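I had pictured a laboratory. Strip lights, white coats, possibly a door that hissed. What I got, at ten in the morning, was a request to take my shoes off and mind the foam mats.

I'd come to Ollitdale to spend a day with Prendska, a small outfit trying to teach robots to tidy up after us. Their learning system is called Feyisa, and Feyisa learns by example – lots and lots of examples, all of them done by people squeezing a gripper by hand. My job was to be one of those people. How hard could it be? I've been picking things up since before I could talk! 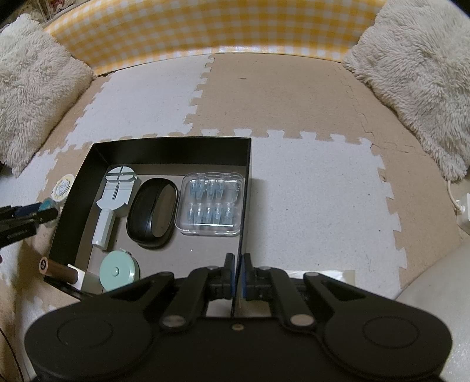 4 min read

The gripper has two narrow fingers with blue pads on the inside, and you work it with your own hand while its camera records what the fingers are up to. My first target was a round green tape measure in a black box. I went in far too fast, pinched one edge and sent it skidding into the corner.

"Keep that one," said Pirmin Nägeli, who runs the sessions. I assumed he was being kind. He wasn't (he isn't especially, before lunch). Feyisa gets fed the fumbles as well, he explained, so long as the person recovers and finishes the job. What he can't use is dithering. If you hover over the box wondering what to grab, the system picks up the hovering too, and then you've got a robot that dithers.

So you decide first, then move. Reach, close, lift, put down, hand back to the start. One go is one example, and a good collector can manage up to 100 in a session before their wrist complains. I did 34 and had to shake my arm out over a cup of tea.

The things in the box are a devious lot. There's a glossy black oval case that slides about like a bar of soap, a tool for taking pins out of watch bands, and a clear plastic pack that the camera struggles with when the light bounces off it. Every few goes something gets added or turned round, so that Feyisa can't just memorise where everything lives.
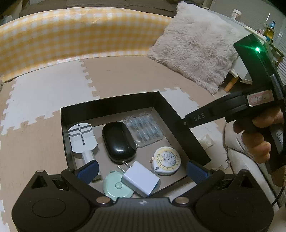 Lenari, Issue 17

After lunch we tried it with two grippers round the same box, and that's a different game altogether. I kept reaching for whatever my partner was reaching for – very British, lots of "sorry, no, after you" – until Pirmin told us to agree out loud before either of us moved. The power adapter was my downfall. It was lying half across the tape measure, and I could never make up my mind which one to go for first.

By the end of the afternoon the tally on Pirmin's laptop stood at 2147 examples for this set of objects, mine included. He wants plenty more before he'll let a robot arm anywhere near the box. I asked whether mine were any good. He scrolled for a bit, played one back at half speed, and said the later ones were usable.

I've had school reports worse than that. My thumb was sore all the way home, and I caught myself lining up my fingers before I picked up the car keys.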